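Fruit keeps going soft in the basket, is the basket wrong or is it me?
Kitchen and Dining > Table and storage
Asked by Hanyu Zou, November 2018

Hello to all. I moved to a new apartment in September and for the first time I have a proper dining table, so I bought a wire basket for fruit and put it in the middle. I am very happy with how it looks, but the fruit is not lasting. The bananas become brown in two days, the pears are hard in the morning and mushy when I come back from work, and the grapes get wrinkled and fall from their stems. I paid 15 dollars for one big shopping and I threw almost half of it away, and this hurts me.

The table is wood with oil finish and it is near the window, but the sun does not come directly. The basket is deep, with wide openings. I put everything together inside, heavy fruit on the bottom and grapes on top. My mother always kept fruit in a closed cabinet, so I have no experience with the open way.

My doubts are these. Must I wash the fruit before I put it in the basket? Is a deep basket worse than a flat bowl? And which fruit should never go together? I also worry about the wood, because one time a plum leaked and left a ring. Thank you for your patience with my English.

Horácio Simões
Get a fridge drawer organizer. I have the Brorkitz one and never looked back. Fruit on the table is for magazines.

Inês Nogueira
Hello Hanyu, your English is fine, mine is also a second language. I had the same problem for one full year, so I will write what works in my house.

First, do not wash before. Wash only what you will eat in that moment. Water stays between the grapes and near the stems of the other fruit, and there the mold begins. If the fruit comes home wet from the market, dry it with a cloth and leave it apart for some hours.

Second, your basket is good, but you fill it too much. Air passes through the wires, this is the advantage, but in the middle of a big pile there is no air. Keep in the basket only the large fruit with thick skin, and not more than two layers. The small and soft ones I put on the table itself or on a plate, where I see them every time I pass. A fruit that you see, you eat.

Third, the company they keep. Ripe bananas, mangoes, pears and apples give off a gas that makes the other fruit ripen faster. When a mango is still hard this is useful, you can put it beside a banana on purpose. When it is ripe, give it its own place or put it in the refrigerator.

Grapes are another story — they do not ripen more after they are picked, they only get old. Mine live in the refrigerator, in the bag with holes, and I bring out one bunch when people are coming. After dinner, what is left goes back.

For the wood, I use a woven placemat under the basket. The wires do not scratch and the small leaks stay there, if you look underneath once in a while. For the ring of the plum, try a little oil of the same type you used before, and rub in the direction of the wood. Mine disappeared on the second try.

My table: 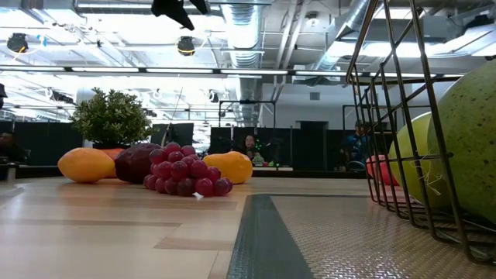 Grapes and the smaller fruit on the wood near the plant, a big green one and others in the wire basket on its placemat.

I check everything every evening, it takes one minute. I press very lightly near the stem, and what gives a little is for breakfast. What is too soft becomes compote, with cinnamon and very little sugar.

Vitória Rocha
I agree with Inês in almost everything, only one correction about the plate. If the plate is flat and the fruit is heavy, the side that touches gets bruised, mostly with peaches and very ripe mangoes. I turn them each day, or I fold a kitchen towel under them.

Also buy less each time! I stop at Vieira on my way home, twice in the week, and take only what two people eat in three days. It costs me some minutes more, but I do not remember the last pear I threw away.

Hanyu Zou
Thank you Inês and Vitória. I emptied the basket yesterday night and found a lime at the bottom that I had forgotten completely — it was like a stone. The grapes are now in the refrigerator. I will try the oil on the weekend and write here if the ring goes away.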